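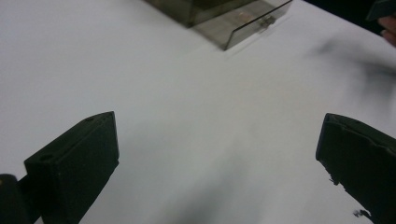 GRIRKARD OPENS DESK AND DRAWER ROOM AT RUDAR STREET STORE

Print this page | E-mail this page

Last updated: 30 August 2018

DIVER – Grirkard, the home storage store on Rudar Street, has opened a Desk and Drawer Room on its upper floor. Free to walk into, no sign-up. White tabletops, small drawer boxes, trays, and time to try them out before paying for anything.

The room replaces the old curtain department, which closed in July. Floor space is 1062 square feet. Work took four weeks and the store stayed open the whole way through, apart from two mornings when the stairs were being painted.

Customers have asked for this for years. Most drawer units get sold in a sealed carton with a picture on the side, and people get them home and find the stapler doesn't fit. At the new room every box is out of its carton. Pull the drawers, take them all the way out, put them back. Bring your own pens, chargers, sewing things, whatever has to go in it.

On the tables for opening month is the Stelmakh range of small see-through desk boxes, in smoky gray. Paired knobs on the drawer fronts, dividers inside. The tint is light enough to find what you put away without opening everything, and dark enough that a mess of paper clips doesn't show too badly from across the room.
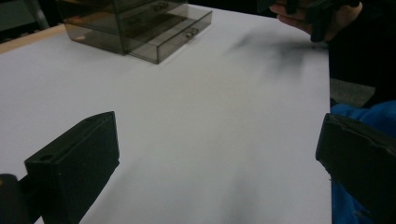

Smoky gray drawer box with the lower drawer pulled partly forward.

A few notes for shoppers. Stelmakh boxes are sold singly and in sets of four. Extra dividers are sold seperately, at the register, not on the shelf. Dividers from other makers may be a hair too wide, so please try one in the room first. Staff will change a drawer layout for you on request and you can carry the box downstairs as is.

The tables were kept white and plain on purpose. Small parts show up on them. Screws, beads, earring backs – all the stuff that vanishes on a dark desk. Several regulars have already asked to buy the tables, which are not for sale, but the store is looking in to it.

In total 86 storage items are on the opening list, from single pen trays up to wall units. The wall units are along the stairs side. Larger items can be held for two days with no deposit.

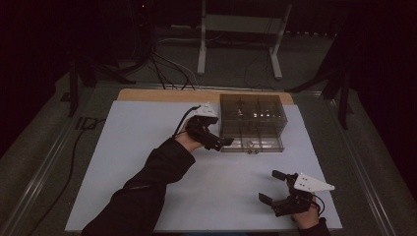 Drawer box at the far side of the white board, light wood behind.

Also new, a sorting table. Bring one messy drawer from home, tip it out, sort it, and try the contents in different boxes until something works. Nothing to buy if nothing fits. Please, no paint, no glue and no food. Trash and recycling bins are by the door, and there is a basket for working pens you no longer want, which go to the Diver library.

Hours for the room are the same as store hours. Last entry is half an hour before close, as the drawers all have to be put back in the right boxes at night and that takes a while. Elevator at the rear of the ground floor. Street parking on the Rudar Street side only, the back lot is deliveries until noon.

Price lists and the full Stelmakh size chart are at the ground floor desk. Press visits welcome during open hours, call the store first.

About Grirkard
Grirkard sells shelving, drawers, boxes and hooks for homes and small offices in Diver and nearby towns. One store, family owned.

Print this page | E-mail this page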